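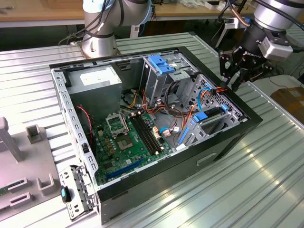

4. What people do with a machine that stops working

So far I've talked about who owns what. In this section I get to the part of the study I enjoyed most, the household interviews, where I asked people in Jekholm and Ulton to tell me about the last thing in their home that broke and what became of it. I'd planned on short answers. I got long ones, with coffee, and in one case a tour of a garage that went on until it was dark out.

The first thing to say is that "broken" is a slippery word. I came in with a tidy form (works / doesn't work / unsure) and had to toss it after the first evening. People told me a toaster was broken when it only did one side. They told me a vacuum was fine when it had to be held at an angle and kicked. One man in Ulton had a radio he called "resting." I ended up letting people use whatever word they liked and sorting the answers later, which made the coding slow but gave me much better material.

The second thing is how much time goes by before anything gets thrown out. I call this stretch the shelf period, and I borrowed the term from Marlies Steiner, whose earlier work on kitchen goods in Rorby got me interested in all this to begin with. Her shelf was a real shelf. Mine turned out to be closets, the space under the stairs, a spare bathtub, and a whole lot of basements. In my 30 interviews, 23 people had at least one dead appliance or computer somewhere in the house that they fully meant to deal with. Most of them laughed when I asked when.

Desktop computers stayed on the shelf especially long, and I think there are two reasons. One is plain worry about what's still on them: photos, tax papers, letters to someone who has since died. The other is that a tower can be opened up. Figure 3 is a good reminder of this, with the side panel off a desktop and the power supply, the wires and the green motherboard all out where you can see them. Several people told me they'd had the cover off theirs at some point, looked around, and put it back on feeling a little better about the whole thing. Not one of them had opened their phone.

Figure 3. Desktop computer tower lying on its side with the side panel removed.

I want to stay with that feeling for a moment, as it came up over and over. A woman in Jekholm said that once she'd seen the inside she "couldn't just put it out with the trash anymore." She doesn't fix things. She has no plans to learn. But looking in seems to have changed what the computer was to her, and it went back under the stairs for another couple of winters. I heard versions of this about sewing machines and record players too, and never about anything with a glued case.

Then there's money, which mattered less than I'd guessed. I asked everyone whether they'd had a repair priced. Hardly anyone had. The people who did mostly went to Lehner, the repair counter in Ulton, and they talked far more about the walk over and the wait at the counter than about the bill. I'm careful with this point, though. My visits were in February, when the roads are bad and a trip to the counter is a real chore, and I might've heard different complaints in warmer weather.

What finally ended the shelf period was almost always a move, a new baby, or a relative coming to stay. The town drop-off mailing list reaches 2000 homes in the two towns, and I really expected the flyer to come up more! It came up as something people had stuck to the fridge. They knew the address and the opening hours. They just needed the closet for something else first.

I go into how people chose between the drop-off, a cousin, and the counter in Section 5, where the differences between Jekholm and Ulton start to show.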